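Home - Diary - Longboxes - Links - Older

November, just past eleven at night

Read the first Plendonon collection in one go after supper. Hemant Bhatt lent it to me in the spring and I kept putting it off, mainly on account of the cover. The first chapter is slow. Then the ferry gets to Illby and the art changes completely, all heavy blacks and hardly any dialog for 13 pages. I went back and read that stretch again before going on.

I still don't follow who Singhal is working for. Jasper Meijer says it gets cleared up in issue 30, but he also said that about Mondley and it never was.
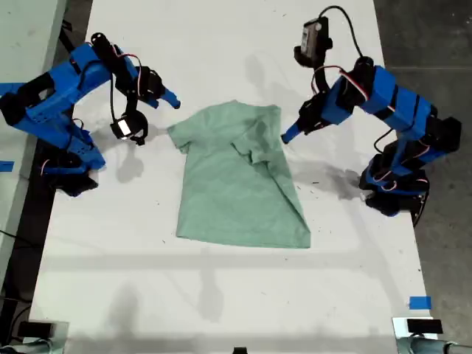

Green T-shirt, one side folded in.

Spent an hour on the longboxes. The count is about 400 now, and I pulled 87 to sell or give away. Most of those are crossover tie-ins I bought for one page of a character I liked. Kept the Mondley annuals even though two have loose covers. Need more bags - the old ones have gone yellow and they stick to the boards.

Jasper wants to split a table at the spring show. I told him yes if he does the pricing. He asks too much for everything, but I ask too little, so it may even out.

Second Plendonon book is on hold at the library. Hemant has the third but won't lend it until he gets the first one back. Put it in my work bag so I don't forget.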